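Can a machine do the chores yet?

Reading time: 8 min

I have been asked the same question at family dinners for most of my working life. People hear that I write about machines for a living, they look at the pile of plates, and they ask when there will be a robot for that. For years I said ten years. I have stopped giving a number. My answer now is that a machine can already do some of the chore, on some days, in a room that has been got ready for it, and that this is further from a useful household helper than it sounds.

It helps to be clear about what we mean by a chore. A dishwasher does a chore. So does a washing machine. Both have been doing it well for a long time, and they manage it because we do the awkward parts ourselves. We pick up the plate, scrape it, find a slot for it and press the button. The machine throws hot water about in a box. If you time an evening's washing up in a house with a dishwasher, most of what is left is picking things up and putting them down again. That is the part people want rid of, and it is the part that is hard.

The same goes for the shop floor. Robots have welded car bodies for decades, and they are very good at it, but the car body arrives in the same place every time, held in a fixture that cost a great deal of money to make. Walk to the far end of the same building and you will find people taking parts out of cardboard boxes, opening cupboards, fetching trolleys and going through doors. Hardly any of that has been automated.

I spent part of last June reading through the trial notes of a small firm called Nimside, which is trying to get an arm with two fingers to do plain household jobs. Their first jobs are about as plain as you can get: reach a block, reach a handle, pull the handle down. Nearly all of it happens in simulation, so the arm, the door and the block are drawn by a computer and nothing gets broken when it goes wrong. It goes wrong a lot. That is what simulation is for.

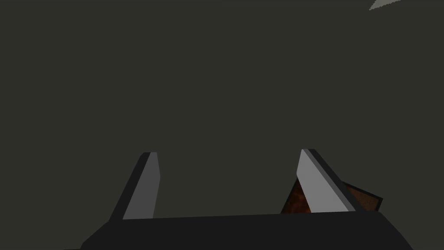
A person asked to pick up a block does not think of it as a job with stages. You look, your hand goes out, and your fingers have already opened to the right width before they arrive. If the block is at an angle your wrist turns to suit. If you misjudge it, your fingertips tell you and you shift your grip without noticing. Each of those has to be built or learned separately in a machine, and each of them can fail without the others failing. An arm can know exactly where a block is and still come down on it at a bad angle. It can come down at a good angle and squeeze too soon.

There is also the matter of what it can see. If the arm is looking from near its own hand, the fingers get in the way of the very thing it wants to hold. People have the same trouble and get round it by feel. Most cheap grippers have no feel at all, or so little that it makes no odds, so they have to work from what they saw before the view was blocked and hope the thing has stayed put.

Nimside set the arm 1,455 attempts at its jobs over the period I read about. I am not going to quote a success rate, and I would ask readers to be wary of anyone who does so without a page of explanation next to it. A rate depends on where you put the block at the start, how far you are allowed to miss by, and whether you let the arm have a second go. Move the starting point by the width of a hand and a machine that looked finished can look hopeless. The notes were frank about this, more so than most of the sales material that lands on my desk.

The failures were more instructive than the score. In one run of 12 the arm stopped short every time, by very nearly the same distance, and waited there with its fingers open. It had learned something slightly wrong and had learned it thoroughly. A child who keeps missing a cup will try something else by the third go. The arm had no notion that anything was amiss, and it would have gone on waiting until somebody stopped the program.

That kind of fault worries me more than clumsiness does. I can put up with a slow helper. I had a flatmate once who took an hour to peel potatoes, and we still ate. A helper that stands in the kitchen doorway doing nothing, and does not know that it is doing nothing, has to be watched. If I have to watch it I might as well peel the potatoes.

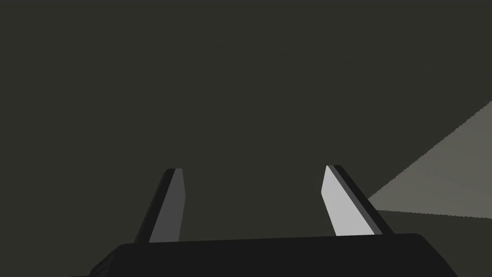
The trouble with doors

Doors ought to be easier than blocks. A door stays where it is. Its handle is at a sensible height, it moves one way, and it is made to be worked by a hand. If I had to choose a first chore for a robot I might well have picked it, and plenty of people have.

But think about what opening a door involves. You have to get hold of the handle, or at least get something against it. You have to push it through an arc, and the handle decides the shape of that arc, so if your hand tries to go in a straight line one of you will have to give way. You have to keep it there while you begin to move the door, which has an arc of its own and a different centre. Then there is the draught, the stiff latch, the door that has swollen over the winter, and the one with a coat hung on the back of it. Anyone who has tried to get through a fire door with a tray knows that it can defeat a grown adult.

Handles are not all alike either. I counted the different kinds in my own house for this essay and gave up when I got to the kitchen drawers. There are levers, knobs, cups you hook your fingers under, and one bathroom cabinet with no handle whatever that you press in at the corner. A visitor works all of these out in a second or two and is not thought clever for it. A machine that has practised on one lever has practised on one lever.

Simulation is some help here. A computer can draw 200 doors as easily as one, with the handles at different heights and the wood in different shades, and let the arm practise on all of them overnight. Antoniuk, a rival outfit, has gone this way and says it will add many more. I think they are right to. What a drawn door does badly is stick, or rattle, or have a loose screw in the plate that lets the whole handle sag. Those things can be put in, but somebody has to think of them first, and houses are full of things that would not cross anyone's mind. 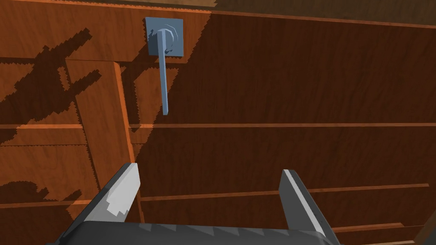 A lever handle in simulation, with the two-fingered gripper open below it.

What would count as good enough

I would like to see the trade agree on a dull test. Put the machine in a house it has not been in before. Ask it to go into the next room and bring back a mug. Let it take as long as it wants. Do this in 800 houses and publish what happened in all of them, including the ones where it fell over the cat. I do not believe any firm working today would put its name to that, and I would think better of the first one that did, whatever the result.

The shop floor will get there sooner, and I think it will be because shop floors can be changed. Wakomov, which makes storage for small factories, has begun fitting the same pull on every drawer and cupboard it sells. The reason it gives is tidiness, but any engineer can see what else it does. If every handle in the building is the same shape and height, a machine need only learn the one. A factory manager can sign an order for that in an afternoon. I cannot see many households ripping out their door furniture for the sake of an arm.

There is a fair argument against me. People said much the same about machines recognising faces and speech, and both came on very fast once there was enough material to learn from. Perhaps hands will go the same way. The firm Fanero thinks so, and has staked a good deal on collecting more attempts than anyone else. It may work. My doubt is that speech was lying about in huge amounts for anyone to record, while a record of a machine handling a mug has to be made one mug at a time -- or drawn, with the limits I have mentioned.

There is a question of cost as well, and it gets left out of most articles like this one. A cleaner who comes for a morning will open every door in the house, move the chairs, notice that the milk is off and ask whether you meant to leave the iron on. She is paid far too little for it. Part of the reason is that we think of the work as simple, and we think so because nearly everyone can do it. Having read page after page of a well-funded arm trying to get to a door handle, I no longer think it is simple at all, and I would be glad if that opinion spread to the people who set wages.

So when the question comes up at dinner I now say this. If you run a small factory and are willing to fit the same handle everywhere, ask again in a few years. If you want somebody to clear the table, the plates are stacked on the left and there is a clean tea towel in the second drawer down.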